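Unit 4. Reviewing a two-arm starter kit: the Lurholm bench set
Course notes, October. Prepared by Marleny Huanca with Zhiqiang Liang

In the last unit we compared kits by their data sheets. Now we look at one kit on the bench. Lurholm is sold by Trisier as a complete set: two arms, rail, grippers and software. The price in our quotation was 1,609 euros, without table.

Our task for the review is packing of toiletries. It is a good test for a small gripper, as the items differ in shape and in stiffness. A tube bends when you press it and a razor does not.

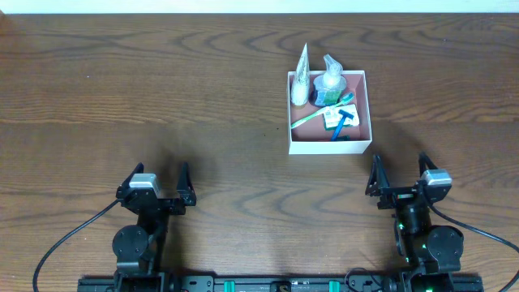
Fig. 4.1. Lurholm arms with open grippers; box with toiletries on the right half of the table.

Please note three points for your report.

Reach. Both arms should reach the box without moving the rail. Write down where each arm stops.

Cables. Each arm has its own cable, and it needs free space beside the arm — check this before you start a long run.

Support. The seller promises a reply in 2 working days. Priit Mockus will collect your experience with this.

The report has a limit of 342 words, tables not included. You have 90 minutes in the lab. Groups who reviewed the Vokomwood kit last time should use the same headings.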